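Home Labels Signs Newsroom Where to Buy Contact
Last updated: May 16, 2019

DILTITZ CUTS 2,200 LABEL DESIGNS DOWN TO A NUMBER PEOPLE MIGHT READ

Starkano range of plain-worded workplace labels goes on sale in August

TRIRBRIDGE – Diltitz, maker of stick-on labels for workshops, laboratories, kitchens and the cupboards behind all of them, is retiring most of its catalog. The company currently sells 2,200 designs of warning, notice and reminder label. From August it will sell far fewer, under the name Starkano, and the words on them will be shorter.

The old catalog grew the way such catalogs do. A customer would ask for CAUTION HOT, and a week later another would ask for CAUTION: HOT, and both would be served. Over the years Diltitz added labels for lids, labels for drawers, labels asking staff to leave the other labels alone, and a much-loved laminated square reading PLEASE ENSURE THAT THIS NOTICE REMAINS VISIBLE AT ALL TIMES, commonly found behind a filing cabinet. The company is proud of this work and would now like to stop doing it.

Work on Starkano began with a walk around the Trirbridge plant, where staff were asked to stand in front of a labeled door for 50 seconds and then repeat what it had told them to do. Most remembered the color. A few remembered an exclamation point. One production supervisor quoted from memory a label on an entirely different door, and got that one wrong too.

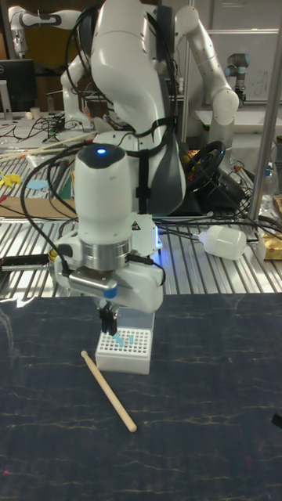

Good labels have always been a matter of restraint, and Diltitz would like credit for finally noticing. The best-known symbols in the trade need very little help. Take the small yellow-and-black triangle on the white panel just behind the wrist of the robot arm: it has one shape and two colors, and it is small and can still be seen. A Diltitz customer of the old school would have put four lines of capitals next to it and a second label pointing at the first. The triangle stays in the new range. The second label does not.

Starkano labels follow a rule that the design team wrote on the wall and later had to paint over, the wall being rented. No label may use more than eight words. "Ensure" is out, along with "kindly," "at all times" and "in the event of." "Please" survives, after an argument that took up most of an afternoon, but only on labels about dishes.

Some examples from the first printing:

Old: PERSONNEL ARE KINDLY REQUESTED TO ENSURE THAT THIS DOOR IS KEPT IN THE CLOSED POSITION
New: Keep this door closed

Old: NOTICE – THE CONTENTS OF THIS REFRIGERATOR ARE SUBJECT TO PERIODIC REMOVAL WITHOUT PRIOR NOTIFICATION
New: Old food gets thrown out on Friday

Old: CAUTION – IN THE EVENT OF SPILLAGE, THE AFFECTED AREA SHOULD BE CLEANED BY THE PERSON RESPONSIBLE
New: You spilled it. Wipe it up.

Labels that customers need for legal reasons keep their full wording, and will be sold as a separate series with a plain gray border. Diltitz sells stickers and would prefer not to give legal advice.
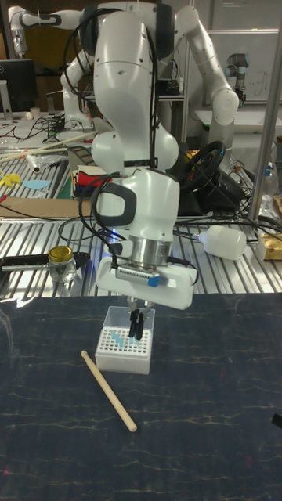
The range comes in 3 sizes, known during development as Cupboard, Door and Shouting, and now sold as Small, Medium and Large on the advice of everyone outside the room. All three use a typeface called Ouellet, drawn in-house for the project. Ouellet has a wide lowercase "a," a numeral one that can't be mistaken for the letter beside it, and no italic. Customers who feel strongly about italics may write to the usual address.

Adhesive was the other long-standing complaint. The previous label came in two grades, one that fell off overnight and one that took the paint with it when it left. Starkano labels have a single adhesive made to peel away in one piece from metal, glass and painted wood. Customers with brick walls are advised to buy a frame, as they were in the last catalog and the one before that. 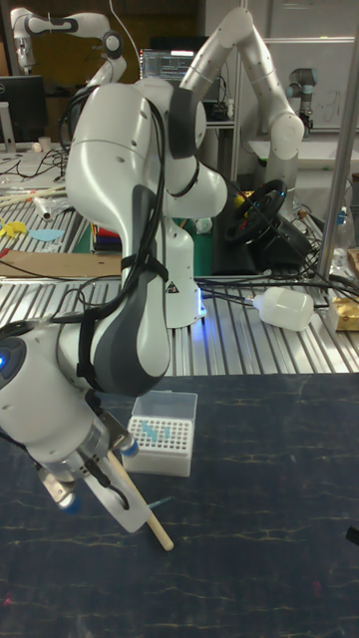 Light wooden dowel and a light-blue pipette tip at the work mat.

Blank labels will be sold too, against the wishes of the wording team. The company accepts that people want to write "Do not touch" on things in their own handwriting, and that they will underline it. The blank sheet has room for one line of marker. Anyone who needs a second line is invited to think about whether the first one was clear.

For stores, the change means a smaller display rack and one order form instead of a binder. Existing stockists will be sent the new rack along with the first shipment, and may go on selling older labels until they run out. Diltitz will not be buying back unsold stock, with the exception of a seasonal notice about wet umbrellas that was printed with the umbrella upside down – a bowl, more or less, with a hook on it. Several customers have told us they prefer it. They may keep theirs.

A printed guide, "Say It Once," will be packed with every Starkano starter set. It covers where to place a label, how high to hang it, when to take it down, and what to do if a door already carries more than one. The advice on that last point is to read them all, keep the one that matters and scrape off the rest with a plastic card. The guide folds out to a single sheet. An earlier draft had a table of contents and was sent back.

Starter sets and single packs can be ordered through current stockists or at the Trirbridge counter once sales open. Samples are free to schools and repair shops on request. Requests should be short. 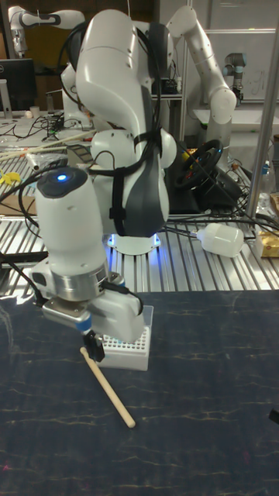 About Diltitz

Diltitz makes labels, signs and printed tags at its plant in Trirbridge and sells them through hardware, office and laboratory suppliers. The front entrance is marked. The side entrance is marked "Use front entrance," and visitors are asked to believe it.

Press contact

Diltitz Newsroom, Trirbridge. Sample sheets and a specimen of the Ouellet typeface are available to editors by mail.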